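Revised teleoperation and recording rules take effect in July

The working rules for the manipulation benches at Walham have been revised and will apply from the first shift in July. The old sheet was written when there were two arms and one kind of gripper. It said very little about wrist cameras, and the Bremier and Lambrechts teams had each filled the gaps in their own way. Both teams now work from the same text.

Speed. Arms run at the reduced setting whenever a person is inside the taped line. This applies to replayed motions as well as live control. The person at the controls may not raise the setting from the keyboard; it has to be done at the cabinet, with the line clear.

Stop buttons. Each bench has two. Test both at the start of a shift and sign the card. A bench with an unsigned card stays off.

Before recording. Wipe the wrist camera lens with a dry cloth and look at the live picture before the first run. Wipe the table too. Crumbs and bits of tape end up in the recordings, and people who label them later can't always tell a mark on the table from a small object. Check what the wrist camera can see beyond the work surface. Screens, name badges and printed sheets should be turned away or moved if they can be read at any point in the motion.

Objects. Soft and woven items need their own grip force limit, which is set in the task file. Do not reuse the limit for hard items. Damaged pieces go in the reject bin with a note of the run number.
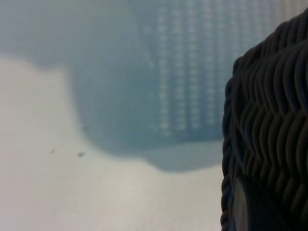
Close approaches were the part of the draft that drew the most comments. The final wording says that a run is kept when an object covers a large part of the wrist view, so long as the overhead camera was recording at the same time. Runs without the overhead view are marked "partial" and stored separately. Do not delete them.

File names follow the Grallport pattern from now on. A batch is closed at 1,000 runs, and any left over go into the next one. The last batch under the old rules closed at 1,028 and will be left as it is.

Everyone who operates an arm needs to read the new sheet and sign for it. The reading takes around 30 minutes. Printed copies are in the rack by the cabinet, and the old ones should be thrown out.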